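Set the table, even for one

I ate dinner over the sink for most of last winter. Toast, mainly. Sometimes a bowl of noodles with the pot still ticking on the stove behind me. I'm not proud of it and I'm not going to pretend it was some kind of crisis either. I was busy, I live alone, the table had mail on it.

So here is my opinion, typed fast before I have to leave for work. Set the table. Every night. A mat, a plate, a knife and a fork, in their places, before the food is ready. Even if it's soup from a can. Even if it's only you.

I know how that sounds. My friend Consuelo Pacheco read a first version of this and wrote back "ok grandma." Fine. My grandmother set a table for 25 at Thanksgiving and a table for one on a plain night in November, and the one for one had the same forks.

The argument against is time, and I don't buy it. Putting out a mat and a plate takes less time than finding something to watch while you eat. I timed it once on my phone, 17 seconds, and that was with a clean fork to dig out from the bottom of the dishwasher. People who say they don't have 17 seconds have just spent a lot longer than that deciding between two kinds of delivery.

The other argument is that it's fussy. Charger plates, folded swans, a spoon for the spoon. That stuff I'll give you. I went to a supper in Rendale a few years ago where I had so many glasses in front of me I was scared to reach for the bread. Nobody needs that. When I say set the table I mean the small version.
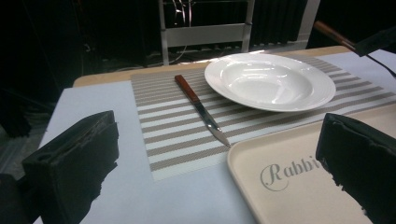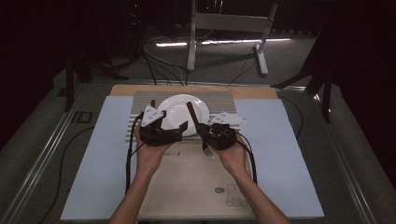
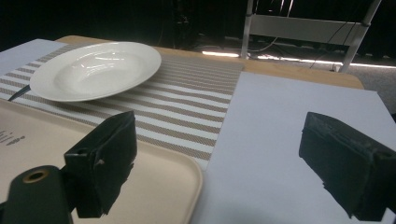
My own rule is to begin with the mat. Everything else follows from it - the mat says this much of the table is for eating, and the mail can have the rest. It doesn't have to be nice. Stripes are good if you're lazy like me, because they give you something to line the plate up with, and a woven one in tan and white goes with any plain white plate you already own. Cloth hides crumbs better than the wipe-clean kind but you do have to shake it out. I shake mine off the back steps, mostly.

Then the plate. I'd say one white plate with a wide rim and one shallow bowl with the same, and you can stop shopping. The wide rim is where the bread goes, or the olive pits, or your thumb when you carry it. I used to have a stack of mixed ones from garage sales and I loved them, and I used the same two every day.

Knife and fork last. I like a wooden handle, I like something warm in the hand, though my sister says they go gray if you forget them in the dishwasher and she's right, I've done it. Which side they go on I honestly could not care less about. Sharon Rotich, who taught home economics at my middle school back when there was such a thing, would mark you down for a fork on the right. Points off! I was eleven. I think that's where a lot of people got put off the whole business, they heard "set the table" and they heard a test. It's a shame becuase she was good at the rest of it. She made us sit down and eat what we cooked, all together, no standing.

That was the bit that stuck, the sitting down.

What changed for me, since people ask. I eat slower. I notice when I'm full, sort of. I salt things before I eat them instead of after every third bite. And I've stopped reading work email with a fork in my hand, which nobody at work has complained about. None of this is science. I don't have a study. I have a kitchen on McAlister with a table in it that I now use.

I'm not going to tell families what to do. If you have three kids and soccer practice and somebody who'll only eat off the blue plate, you're setting a table every night already, whatever it looks like. And let the kids put the forks on the wrong side. Who cares. This is more for the rest of us, the ones who think that it doesn't count if no one's coming over.

Try it for a week. Move the mail. Put the mat down when you turn the stove on, so it's there waiting. If you hate it the sink will still be there.

I'm having eggs tonight. The mat's out allready.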